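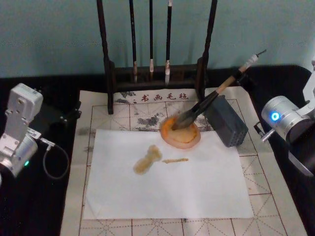
Ticket opened: second-year equipment plan for the calligraphy cell, Plollville

Status: open, waiting on quote

Hello again, and thank you for picking this up so quickly. I'm writing from the Plollville workshop, where we have the two-arm brush writing setup, and I need help sorting out what to buy before our budget closes in May. I have 3000 dollars left for the year and a wish list that would eat twice that, so please be as blunt with me as you like!

The trouble is brush handling. Our arms reach the paper and the pigment dish perfectly well, but the big brush turns in the fingers when the bristles drag on the sheet, and then the stroke comes out short and thin or else as a blot. I ran 60 strokes with the large brush and 16 of them had to be thrown out for that reason. The question is whether I should spend the money on new finger pads, on a better gripper for one side, or on a proper tool changer (which I would dearly love, but I've seen the prices).

Reply from Zosthorpe support, Apr 11, 2019

Thanks for such a thorough write-up, it saves us a round of emails. Before anyone spends anything, could you tell us where on the handle the gripper is holding the brush? The answer makes a real difference to the quote. Please also let us know whether you want to keep the rack you have, as the Plarholm changer needs its own stand and that is an extra line on the budget.

Customer update

We hold it on the tan wooden part, above the black section and below the white wrapping near the top. I'd really like to keep the rack. It has a carved lower panel and curled ends on the crossbar, everybody here is fond of it, and the three slimmer brushes hang from it nicely. My one worry is how near the right post the gripper has to work when the big brush leans that way, so anything bulkier on that arm makes me nervous.

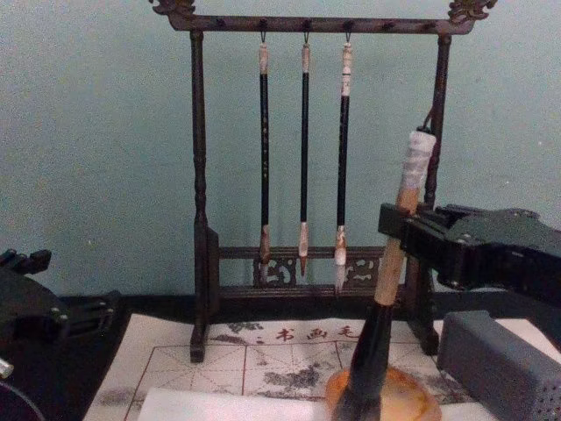

Recommendation from Zosthorpe support

Keep the rack and leave the changer for next year. What we would order now, in this order:

Soft finger pads for both grippers, plus a spare set. These wear, so put them down as a yearly cost.

One Bednárik clamp sleeve for the large brush, to give the fingers a flat face to close on. Allow 3 weeks for delivery.

Felt mats and paper for testing. People forget these and then borrow from the office budget.

Run the same stroke test again once the sleeve is fitted and post the result on this ticket. We'll leave it open until we hear from you.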